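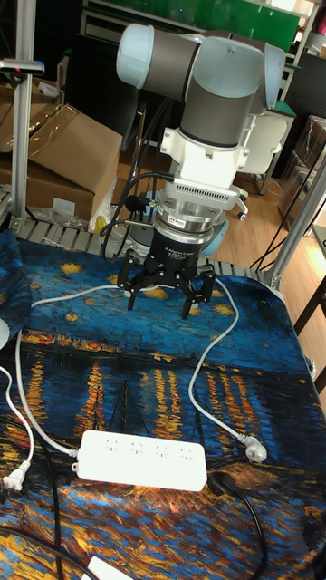 Fui a la jornada de puertas abiertas de Putham en octubre, por la tarde. Me apunté porque un antiguo compañero de trabajo me pasó el enlace y porque llevaba tiempo queriendo ver manipulación robótica fuera de los vídeos, que siempre vienen acelerados y con música. El laboratorio ocupa la segunda planta de una nave del polígono de Cliltovitz. Se llega bien en autobús, aunque la entrada está por detrás y no hay cartel.

Éramos 34 inscritos y nos dividieron en dos grupos. El mío empezó por la charla, en una sala pequeña con las persianas bajadas. Duró más de lo previsto. Contaron de dónde sale el proyecto, que se llama Prendulance, y en qué se gasta el dinero. Lo que me quedé de esa parte es que trabajan con tareas domésticas y de oficina que parecen tontas: doblar un trapo, cerrar un bote, enchufar una cosa. Después pasamos al taller.

La demostración la llevaba Iman El Khatib, ingeniera del equipo. Habla bajo y hubo que acercarse. La tarea del día era la de los enchufes: una regleta blanca de cuatro tomas sobre la mesa, con dos clavijas blancas sueltas, una a cada lado, y el robot tiene que coger una clavija, orientarla y meterla en una toma. El brazo es de seis ejes y cuelga sobre la mesa, con lo que queda despejado todo el tablero. Yo me lo esperaba atornillado a un lado, como los que vi hace años en una fábrica de envases. Aquí baja desde arriba y la pinza, de tres dedos negros articulados, apunta recta hacia el mantel.

El mantel es el estampado de una noche estrellada sobre un río, con los reflejos naranjas en el agua. Una señora de mi grupo preguntó si era por decoración. Iman contestó que van cambiando de tela y que los fondos lisos les daban resultados demasiado buenos: el sistema se acostumbraba a ver cables blancos sobre gris y luego fallaba en cualquier mesa normal. Con ese estampado azul oscuro y amarillo la visión lo tiene más complicado, sobre todo con los cables negros, que se pierden bastante en la parte del río.

Entre la muñeca y la pinza hay un sensor de fuerza, un aro metálico pulido que casi no se ve si no te lo señalan. Para mí fue lo más interesante de la tarde. La cámara sirve para llegar hasta la toma, pero el último tramo se hace por tacto: la clavija toca el plástico, el sensor nota que empuja de lado y el brazo corrige. Lo explicó con una clavija en la mano y los ojos cerrados, buscando el agujero a tientas, y se entendió a la primera.

Vimos varios intentos. El primero salió mal, porque los dedos agarraron la clavija torcida y al bajar chocó con el borde. El robot la soltó y volvió a la posición de espera, con la pinza abierta a poca altura de la mesa. El segundo entró. Es lento, más lento de lo que imaginaba, y hubo gente que se fue a mirar otras cosas. A mí no se me hizo largo. El cable es lo que lo fastidia todo, según Iman, porque tira de la clavija en una dirección distinta cada vez y no hay manera de predecir cómo va a quedar cuando la levantas.

Pregunté cuántas repeticiones hacían falta para que una tarea así empezara a funcionar. Me dijo que llevaban casi 500 con esta regleta y que de la última tanda habían dado por buenas 49. No aclaró de cuántas era la tanda y yo no insistí, porque había más gente esperando turno. También pregunté por la corriente: durante las pruebas trabajan sin tensión en la regleta.

Otro asistente quiso saber por qué tres dedos y no dos. La respuesta fue que con uno a un lado y dos al otro la clavija gira menos al cerrarse la pinza, aunque para piezas muy finas preferirían otra cosa. Están probando unos dedos más estrechos de una empresa llamada Usman — no los tenían montados ese día — y esperan tenerlos en uso antes del verano.

El taller es un sitio de trabajo corriente, con perfiles de aluminio, estanterías y cajas de cartón apiladas a medio abrir. Se agradece que no lo hubieran maquillado para la visita.

Lo que menos me gustó fue la organización de los turnos. El segundo grupo entró cuando nosotros todavía estábamos con las preguntas y durante un rato no se oía nada. Tampoco había dónde dejar los abrigos.

Dijeron que repetirán en primavera, con la tarea del trapo. La inscripción se abre en su página unas semanas antes y las plazas son gratis. Si alguien va, que se ponga en el lado derecho de la mesa, desde donde se ve mejor el momento en que entra la clavija.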